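Handgriffe vormachen statt aufschreiben: So führt ihr das bei euch im Betrieb ein

Wir sind eine kleine Firma für Aufräum- und Reinigungsarbeiten in Ferienwohnungen, und seit Juni bringen wir einem Greifroboter bei, Tische abzuräumen und abzuwischen. Das klingt größer, als es ist. Das Gerät heißt Tilahun, kommt von Clorach und kann im Moment ungefähr so viel wie ein Praktikant am ersten Vormittag. Weil mich inzwischen ständig Leute aus anderen Betrieben fragen, wie wir das mit der Belegschaft hinbekommen haben, schreibe ich es mal der Reihe nach auf.

Schritt 1: Erst reden, dann auspacken

Mein größter Fehler am Anfang! Ich hatte den Karton schon offen im Büro stehen, bevor ich mit dem Team gesprochen hatte. Lensa Shiferaw, die bei uns die Einsatzpläne macht, kam rein, guckte und fragte, wen das Ding denn ersetzen soll. Gute Frage, und ich hatte keine gute Antwort parat. Also: Setzt euch vorher zusammen und schreibt auf, welche Stunden wegfallen könnten und was mit diesen Stunden passiert. Bei uns steht jetzt schwarz auf weiß, dass niemand wegen des Roboters Stunden verliert und dass Vormachen ganz normale Arbeitszeit ist.

Schritt 2: Eine einzige Aufgabe aussuchen

Nehmt etwas Langweiliges, das oft vorkommt. Wir haben mit kleinen, weichen Sachen auf dem Wohnzimmertisch angefangen — greifen, anheben, zur Seite legen, fertig. Bettenmachen wollte ich natürlich auch sofort, aber das haben mir die Kolleginnen ausgeredet (zu Recht, ein Spannbettlaken ist schon für mich eine Zumutung).

Schritt 3: Vormachen lassen, und zwar von denen, die es können

Jeder Durchgang beginnt gleich: Greifer in die Hand, Aufnahme starten, kurz stillhalten, dann die Bewegung in einem Zug. Nicht extra langsam werden! Das macht am Anfang fast jeder, und hinterher trödelt der Roboter genauso.

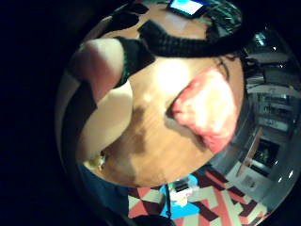 Nach 4 Durchgängen legt ihr die Sachen anders hin, mal näher an die Kante, mal leicht verdreht. Und geht in echte Wohnzimmer, mit Teppich, Regal und dem ganzen Kram, der da eben so ist. Unsere ersten 99 Aufnahmen stammten alle aus dem leeren Lagerraum, und die konnten wir praktisch wegwerfen. In der ersten richtigen Wohnung in Grekdale ging danach gar nichts.

Schritt 4: Pausen einplanen

So ein Handgreifer wiegt nicht viel, aber nach einer Stunde merkt man das Handgelenk. Bei uns wechselt die Person alle 3 Wohnungen. Wer nicht aufnimmt, putzt normal weiter, und in den Plan kommt dafür ein eigener Posten. Sonst landet die Zeit still und leise bei den anderen, und dann gibt es Ärger.

Schritt 5: Gemeinsam durchsehen

Einmal im Monat schauen wir uns die Aufnahmen zusammen an und sortieren aus. Bereket Jemal putzt seit Ewigkeiten bei uns und erkennt sofort, wenn jemand umständlich greift. Er hat inzwischen eine eigene kleine Schulung für die Neuen daraus gemacht, auch für die, die mit dem Roboter gar nichts zu tun haben. Für ihn gibt es dafür jetzt eine Zulage. Bis Ende letzten Jahres hatten wir 1588 brauchbare Aufnahmen zusammen, darauf bin ich schon ein bisschen stolz.

Was sich bei uns geändert hat

Weniger, als ich gehofft hatte, und anderes, als die Leute befürchtet hatten. Der Roboter räumt in unserem Haus in Clostthorpe die Tische ab, während jemand das Bad macht. Aufpassen muss man trotzdem. Zwei Kolleginnen mögen ihn nicht und müssen auch nicht mit ihm arbeiten, das haben wir so vereinbart. Offen ist noch, wer haftet, wenn er mal ein Glas erwischt — da warte ich auf Antwort von der Versicherung und trage es hier nach.

Stand: 26. Feb. 2025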